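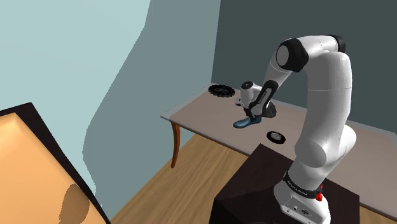
Post-fault inspection checklist: pick cell 2, Plestton
Fri 2 February
Inspector: Gopinath Naidu
Fault: unplanned stop during descent to table, joint torque limit exceeded
Status: returned to reduced speed, three items open

3 comments | 11 shares

Scope

Covers the arm, base, end effector, work table and controller settings after the stop logged on the first shift. The same sequence was replayed in the Varma simulator before anyone entered the cell. Items are marked OK, FAIL, OPEN or N/A. A FAIL must be closed before the arm is run above reduced speed.

1. Isolation and access

1.1 Arm power off, lock fitted, key with inspector. OK
1.2 Emergency stop latches and needs manual reset. OK
1.3 Gate switch drops the drive enable. OK
1.4 Warning label on gate readable. FAIL - faded, replaced during the inspection. Closed.

2. Base and mounting

2.1 Base bolts at marked torque, paint lines unbroken. OK
2.2 No movement at base when arm is pushed by hand at full reach. OK
2.3 Connectors seated and strain relief tight. OPEN
Comment: the controller cable had 200 mm of slack lying where a foot can catch it. Rerouted along the side of the stand. Needs a proper clip, not a tie.

3. Joints and covers

3.1 Covers in place, no cracks. OK
3.2 No grease at seams. OK
3.3 Brakes hold on each joint with power removed. OK
3.4 Joint sensors read zero offset at home position. FAIL
Comment: joint 4 was out of tolerance. Recalibrated and checked twice. The offset alone would not have caused the stop, but it made the arm sit lower than commanded at the end of the descent. Closed.

4. End effector

4.1 Fingers open and close over full travel. OK
4.2 Finger pads not worn through. OK
4.3 Tool mass and center of gravity match the controller entry. FAIL
Comment: the entry was for the older Fovotia tool. The tool now fitted is heavier. With the wrong mass loaded, the controller reads tool weight as outside force, and the contact threshold is used up before the fingers reach anything. Corrected, then confirmed with the arm held still in four poses. Closed.

5. Table and parts

5.1 Table height matches the cell file. FAIL
Comment: the file had the table 3 mm lower than measured. Updated from a touch-off at each corner. Closed.
5.2 Round parts cannot roll toward the base. OPEN
Comment: no stop strip at the table edge. Strip ordered.
5.3 Approach path clears parts next to the target. OK
Comment: checked in simulation with 100 random layouts, then by hand guiding with the drive at its lowest setting.

6. Software and limits

6.1 Speed limit during descent set and locked. OK, 68 mm per second.
6.2 Fault log saved before restart. OK
6.3 Restart after a force stop requires a person at the panel. FAIL
Comment: auto-retry was enabled. The log shows the arm tried the same descent two more times after the first stop. This is the most serious finding on the sheet. Auto-retry is now off and the setting is behind the supervisor password.
6.4 Soak run of 3,000 cycles in simulation with corrected values. OPEN
Comment: started, to be signed off before full speed is allowed.

Signed: G. Naidu
Next full inspection: March

Comments (3)

cellmaint_b
On 4.3, does the tool change procedure have a line for updating the mass? Our copy stops at the bolt torque.

Gopinath Naidu
It does not. The line is being added, with a second signature. Until the new sheet is issued, write it in by hand.

r.okl
Same auto-retry setting found on cell 3. Turned off and logged.

Contact: Skokimness Automation Safety Desk | Copyright Skokimness | Back to top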